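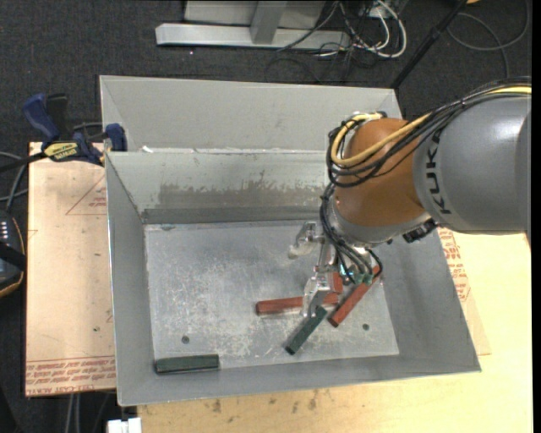
KIDS' CORNER > How Stuff Gets Worn

Why do metal bins get so scratchy?

Look at the floor of the bin with the red and green blocks. Scratches all over! Scuffs too, and cloudy white marks. So what makes marks like that?

Rubbing -- mostly. When something hard slides on metal, its corners can scrape off tiny tiny bits. Too small to see. One scrape, hardly anything. But do it 3,000 times and you get a whole mess of lines going every which way.

Does a scratched bin still work? Yep. A scratch only goes into the top. The metal underneath is still strong, so the bin holds stuff just fine.

Now the sides. The walls lean out, like a baking pan. Wider at the top than the bottom. That makes it easier to reach in, and things that land on a slope tend to slide back down to the middle. Handy!

Try it at home:
Get an old metal spoon (ask first!!) and a wooden block. Rub the block on the back of the spoon 20 times. Look close under a lamp. Any lines? Now try a coin. Wich one scratched more?

Tilt the spoon while you look -- scratches show up best when light hits them from teh side.

New word: ABRASION. Say it uh-BRAY-zhun. Means wearing away by rubbing. Your sneakers get it too. Check the heels.

Next up in July: why rust is orange.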